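4.2 Barriers and approach rules during supervised handling

The rules described in this section apply whenever an arm is powered and someone other than the assigned operator can come within reach of it. They were drafted at Floltis after the first month of trials and then revised twice at the Storniser site, where the floor plan left less room between the work area and the walkway. The version given here is the second revision. Where the first revision differed in a way that affected the results, we say so.

Each work area has an outer line and an inner line. The outer line is a physical barrier that a visitor can see from any direction of approach. Retractable belts on posts are acceptable for this purpose as long as every belt is pulled straight and latched at both ends. Tape on the floor is not acceptable on its own. In the first revision we allowed floor tape in rooms with low traffic, and most of the crossings logged in July came from those rooms.

The inner line marks the farthest point the fingers can reach with the arm fully extended, plus a margin of 26 centimeters. It is not marked with posts, which could be struck by the arm. Operators learn it by walking it with the arm powered down at the start of each shift. A person may be between the outer and inner lines while the arm is moving, but only at reduced speed and only if the operator has said so out loud. A person may be inside the inner line only when the arm is holding position and the operator has a hand on the stop control.

Close approach needs its own rules, for the reason that much of the work depends on it. People lean in to look at a grip, hold out an object, or check the position of a finger joint. We found that a general instruction to "keep back" was ignored as soon as the task called for someone to come near, and that people then had no guidance on what to do once they were there. The second revision therefore treats close approach as a normal step with conditions attached. The person approaching faces the hand, keeps the other arm at the side or behind the body, and does not reach across the forearm. Long hair is tied back before anyone crosses the inner line. Objects are offered from the side, never from behind the wrist.

Protective film on the arm raised a separate question. Film is often left in place after delivery or put on to keep the surface clean, and loose film can catch on fittings near the wrist. The rule now is that film may stay on the lower part of the forearm if it does not cover a joint, a label or a cable exit. Sleeved sections are checked by hand for snags before power-on.

The wrist camera is left running during close approach. Its orientation changes with the pose of the arm, and we store the recordings without rotating them so that reviewers see the same view the controller receives. Figure 3 is taken from one of these recordings. 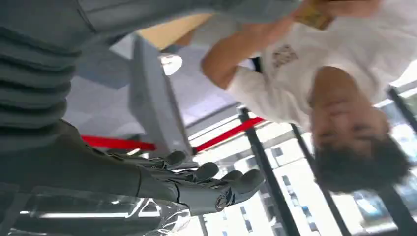

Figure 3. Robotic hand and forearm with red barrier belts behind and a person nearby, wrist camera view, unrotated.

Afia Laryea objected in review that a belt does little for the person who is meant to be near the arm, and that counting barrier crossings tells us about passersby only. Her suggestion was to log close approaches as events in their own right, with a start and an end called by the operator, and to judge the rules by how those calls were made. We adopted this for the second half of the study.

Across both sites, 1,490 close approaches were logged under the second revision. In 286 of them the operator gave the start call late, after the person had passed the inner line. The end call was missed in 115. Late start calls were more common at Storniser, where operators stood at a shared desk and had to turn around to see the work area. Moving the desk was outside the scope of the study – the building lease did not allow it – so a second operator position was added facing the arm.

Two points remain open. The Owusu checklist, which we used as a starting point, asks for a fixed speed limit near people, while the Terameo controller sets its limit from the measured load. We kept the lower of the two values in every case. We also have no data on approaches by more than one person at a time, and the rules above should not be read as covering them.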